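Chapter 6
Seals and Bearing Housings

6.1 Purpose of the seal

A bearing housing has to keep grease in and dirt out. On a shaft turning at 4000 revolutions per minute, both tasks fall to a ring of rubber a few millimeters wide. Most early bearing failures begin at this ring.

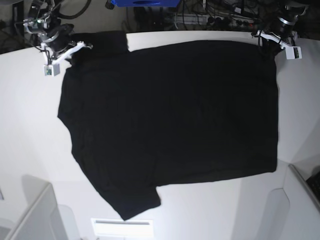
Contact seals press a flexible lip against the shaft. The lip rides on a thin film of oil and wears slowly as long as the film holds. Non-contact seals leave a narrow gap, usually shaped as a labyrinth, and do not wear in normal service. They pass more fine dust at standstill.

6.2 Lip load

Lip load is the force with which the seal bears on the shaft. Too little load and the seal leaks; too much and the lip overheats and hardens. The same balance applies wherever a part must press on something softer than itself. A two-fingered gripper closing on a hanging garment, with a pad against one side of the cloth, is a familiar case. In a seal the load comes from the rubber and, in most designs, a coiled garter spring.

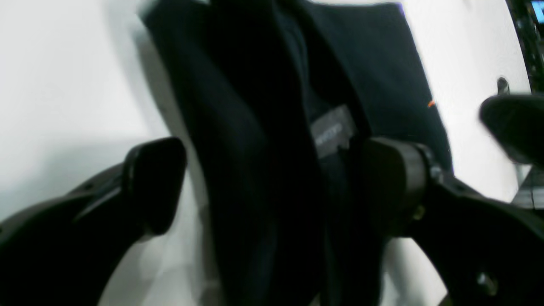 Shaft finish affects lip life as much as load does. Harju and Massawe tested 78 seals on ground and turned shafts and found spiral tool marks on most of the shafts that leaked. Such marks act as a shallow thread and pump oil outward. With dark fabric held between two black fingers, slip at the contact is hard to see, and a seal lip hides its contact line in much the same way. Inspection therefore depends on the wear track left on the shaft. 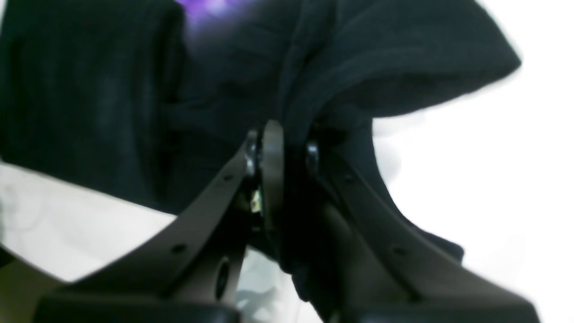

6.3 Selecting a seal material

Nitrile rubber is the usual first choice for mineral oils. Section 6.4 covers its limits.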